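Two-arm dish rack task: teaching the handover by remote control

gonia_workshop
Posted 7:40 pm

Long post, sorry in advance. I've been lurking on this board since December and I finally have something worth asking.

I'm teaching a pair of small arms to deal with a wire dish rack and a handful of plates. Both arms sit on the same rail, and I drive them with a pair of leader arms, one per hand. Whatever my hands do, the arms copy, and everything gets saved as a demo. So far I have 237 demos I'm willing to train on and a shameful number I deleted.

Plain pick and place is okay. My trouble is the part where one arm has a plate and the other arm has to get involved, either to take it over or to help turn it so it lines up with a slot. When I'm driving, I sort of feel my way through it. I squeeze with the left hand, wiggle, let go with the right, and hope. The trained policy copies the wiggle perfectly and then forgets to let go. Or it lets go first. Both are loud!

Philomena Ankrah, who does the other half of the driving, thinks I'm making the handover too fancy and should never have two grippers on a plate at once. I think some overlap is unavoidable. We've been going around on this long enough that I'm bringing it to you people.

Camera views below, two from the wrist and two from the fixed camera.

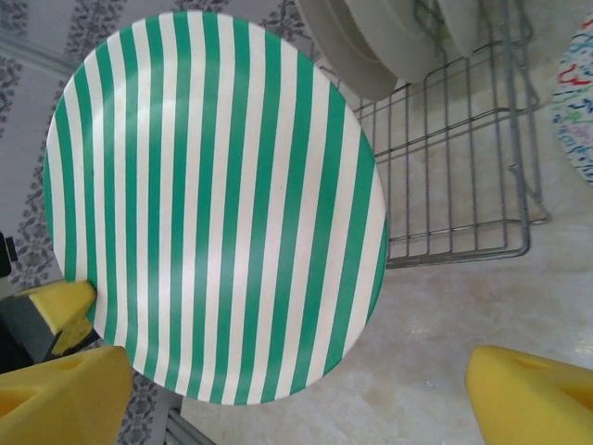
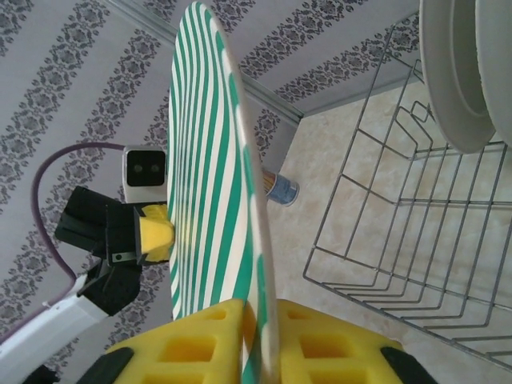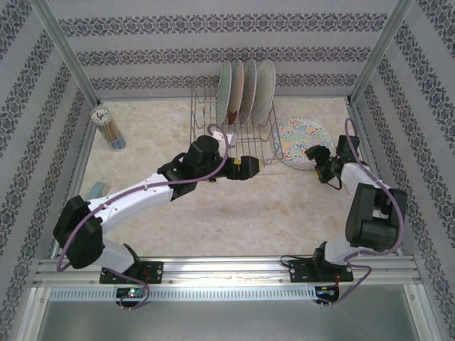
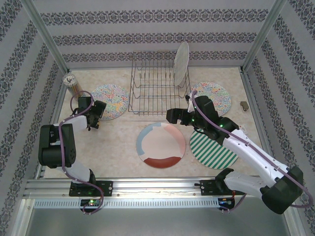
My questions, then. Do you let both arms hold the plate during a handover, and for how long? Do you always release with the same hand? And how much do you mix up the starting layout before it stops helping and just makes a mess of your training?

– Etornam

staltside_dan
Posted 8:05 pm

Welcome! Good first post.

I'm with Philomena, mostly. When I started on bowls I did the same feel-my-way-through-it thing and my demos were mush. Every handover was a different length. A human hand can tell when the other one has a solid hold, but your leader arms probably don't push back on you at all, right? So you're guessing by eye, and the model learns your guessing.

What helped me was being boring. Bring the second gripper in, close it, count one beat, open the first gripper, back straight out. Same order every time, no wiggle. If it isn't lined up with the slot, fix it after the handover with one arm only.

soledad_b
Posted 8:22 pm

Going to disagree with Dan a bit. A fixed beat is fine for bowls, but a plate on its edge wants to swing when you only have it by the rim. If you let go on a timer you get a plate hanging at some silly angle and then your one-arm fix takes forever. I like a second point of contact while I turn it. Let the helper arm press on the face, turn, and then get out of the way.

The trick is to treat the press as its own job and never let it turn into a second grip halfway through. Either that arm is steadying or it's taking over. If you mix those two up inside one demo, of course the policy doesn't know when to let go!

Also, watch your own demos back at normal speed before you keep them. I do it with a cup of tea and I throw out far more than I'd like.

staltside_dan
Posted 8:31 pm

But that means twice the demos for the same task, Soledad. Steadying demos AND handover demos. Some of us have jobs.

soledad_b
Posted 8:34 pm

Not twice. I did 69 steadying ones and it was plenty, they're short. The handovers were the ones that ate my evenings.

flistcombe_arms
Posted 8:50 pm

Dela here. On the layout question: mix up plate positions early, but leave the rack alone until the thing works at all. I moved everything at once on my first try, collected 392 demos over what felt like my entire life, and the policy learned to hover thoughtfully over the table. Then I went back, kept the rack in one spot, only moved the plates, and 100 demos beat the whole first set. I was not a cheerful person that evening.

Which plate goes in first matters too. If you always start with the same one, it'll ignore the rest and go hunting for its favorite. Shuffle the order.

About patterns – I'd keep the mix. My all-white set looked great in testing until someone put a colored one down.

gonia_workshop
Posted 9:12 pm

This is so useful, thank you all.

Dan, correct, no force feedback on the leaders. I'm going by eye and by the sound of the motors, and I've caught myself leaning sideways in my chair to see around the arm, as if that does anything for the camera.

Soledad, I think you've described my exact mistake. I go in meaning to steady and then I panic and squeeze. I'm going to go through the 237 and sort them into "press" and "take" and "what was I doing." I have a bad feeling about the third pile.

Dela, my plate positions move around but I'm terrible about the order. I always reach for whatever's closest to my good hand.

mariama_ak
Posted 9:40 pm

Can I add one about the wrist cameras? Check what they can see at the moment of release. With a big plate in the gripper, the plate takes up most of the view, and the model can't see the slot you're aiming for. You can see it just fine from your chair, so you don't notice. I now drive the last part of every insert looking only at the camera feeds. It's slow and my first tries were awful, but if I can't do it from the feeds, I don't see how the policy is supposed to.

We did this at Quartey with lids and it changed how we approached the rack completely – we come in higher and tip later.

staltside_dan
Posted 9:48 pm

Okay, that one I agree with 100 percent. Driving from the feeds hurts, though. I get queasy after half an hour.

mariama_ak
Posted 9:53 pm

Smaller windows on the screen! And take breaks. The wrist view swings so much when you turn that full screen is asking for trouble.

philomena_a
Posted 10:20 pm

Hi, I'm the Philomena from the first post. I'd like it on record that I never said "never." I said not while he's wiggling.

I'm happy to try Soledad's way if we pick one steadying arm and stick to it. We've been swapping depending on who's driving. I favor the right arm, Etornam goes left, and I bet the data is split down the middle. Does anybody flip roles on purpose and have it work?

soledad_b
Posted 10:31 pm

I tried flipping and it cost me. It worked once I had a lot more data, but until then the arms would both wait for each other like two people at a doorway. Pick one. You can teach the mirror version later as a separate batch.

flistcombe_arms
Posted 10:44 pm

Mild dissent, I flip roles from day one and it's been fine. But each plate starts clearly on one side, so the arm on that side always does the picking and there's nothing to decide. If your plates start in the middle where either arm could reach, then yes, pick one.

gonia_workshop
Posted 11:15 pm

Sorted the first batch of demos tonight. The third pile is winning.

Plan for now is that the right arm steadies, the left arm holds, one press and then back out, and the last part gets driven from the feeds in small windows. Shuffled order, rack stays where it is. Philomena gets to pick the order so I can't cheat. I'll come back with numbers once we've trained on the new set, and if anyone has a good way to mark the release moment while driving (foot pedal?) I'd love to hear how you wired it up.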